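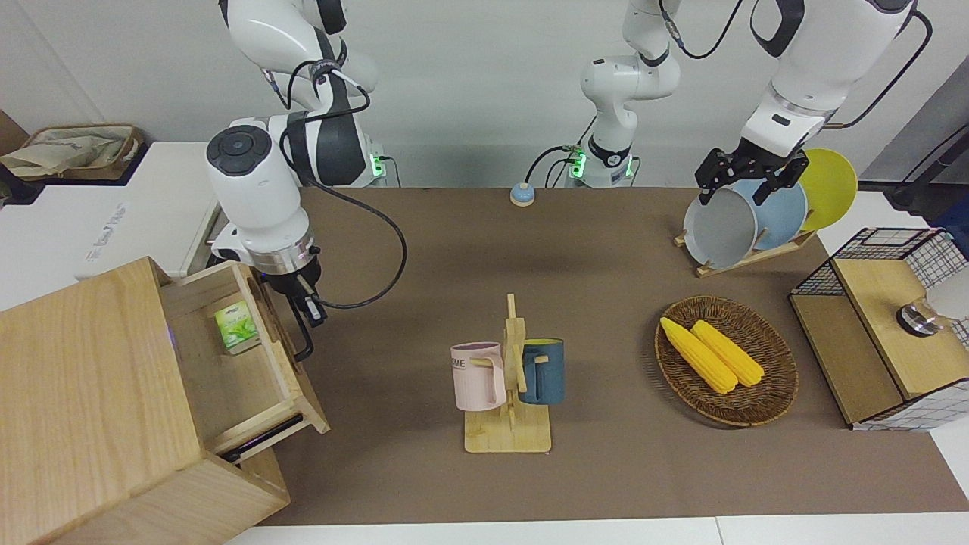 Who can enrol on a household skills course at Netham?

Any adult living in the district may enrol, at any point in the year, and no previous experience or qualification is asked for.

About the School

The Netham School of Household Skills teaches the ordinary running of a kitchen: washing up, putting away, storing dry goods, planning a week's meals and keeping a working surface clear. The School is part of the Lornside Adult Learning Trust and occupies the ground floor of the former Shezi warehouse, with a separate entrance from the yard.

The School opened with one class and a borrowed sink. In the last full year 677 learners completed a course. Many come to us on setting up a first home, others after an illness or a bereavement has left them in charge of a kitchen for the first time. Classes are kept to a size at which every learner has a place at the table.

What we teach

The Foundation Course runs for five weeks and is taken by all new learners. It begins with crockery. Learners are shown how to stand plates upright in a wooden rack so that air can pass between them, how to hang mugs by the handle on a mug tree, and how to choose between a rack, a shelf and a cupboard in a room where space is short. Later sessions deal with drawers, with packets and boxes of dry goods, and with vegetables that are better kept in an open basket than in a bag.

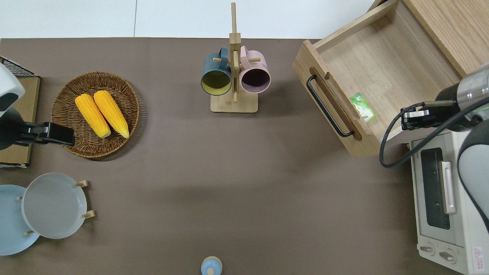 The Foundation Course is followed by four further units, which may be taken in any order: Small Kitchens, Cooking for One, Shared Households, and Kitchens for Limited Mobility. The last of these was written by our Head of Teaching, Anathi Du Plessis, and has been revised every April on the advice of former learners.

The School does not prescribe a single arrangement for any kitchen. Learners are asked to put each thing where it will next be needed, to try the result for a week at home, and to bring back a note of what was moved.

Fees and support

The fee for the Foundation Course is £100, payable on enrolment. Learners in receipt of a means-tested benefit pay nothing. The Ludance Bursary meets travel costs for those living outside the town, and application forms are held at the front desk.

Visiting

Prospective learners are welcome to sit in on a class by arrangement with the office. The yard entrance is level and has a bell at seated height. Parking is limited to permit holders during teaching hours.

Page last revised Oct 24, 2001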